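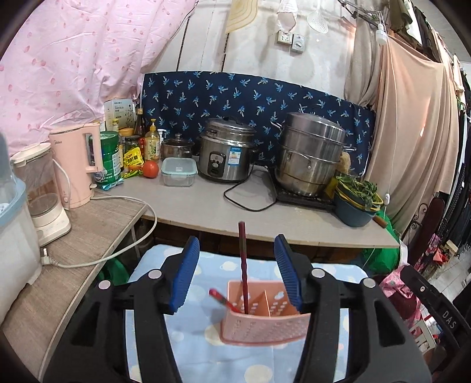

What is grip creep? Grip creep is a fault in which a robot gripper's jaws slowly drift from the opening its software has recorded, so it closes too early or too late on an object.

The fault was named by Shu-fen Kao at the Poltden lab, and it's a wonderfully sneaky one! Every single grasp can look fine while the error keeps growing. In the Kilano kitchen trials it went unnoticed for some 2000 grasps, until thin, upright things like chopsticks began slipping out of their holders and onto the floor.

## Cause

Kao traced the drift to jaw screws that had worked loose – a quarter turn was enough. Soft finger pads hid the problem by squeezing a little more each time.

## Detection

Mervin MacLeod's test is delightfully simple: close the jaws on a gauge block every 50 grasps and compare readings. Gornus grippers have run the check at startup since June.

## See also

- Backlash
- Hebden gauge block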